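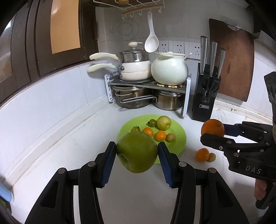
Fruit plating moves to grippers at Fladier

November 27, 2023

Staff at catering firm Fladier have handled fruit for years with the tools they were born with. Since March, part of the shift has gone to hand-held grippers, one per hand, while software from supplier Vaka studies how people arrange a plate. The machine that will one day do it alone has yet to turn up for work.

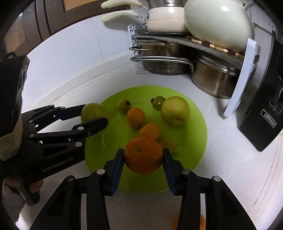 Mandarins, apples and a green plate: the grippers at work.

"I used to finish a plate and think about lunch," said Siriporn Boonyarit, one of four kitchen staff retrained for the job. "Now I think about the mandarin."

Plating takes longer this way, and the company has stopped setting hourly targets for it. Sore wrists earn a break every two hours. Job titles have changed from "kitchen assistant" to "demonstrator," with a raise of 85 cents an hour.

Operations manager Liesbeth Van Wijk said no jobs would go before next year's review. Asked about after the review, she said there would be a report.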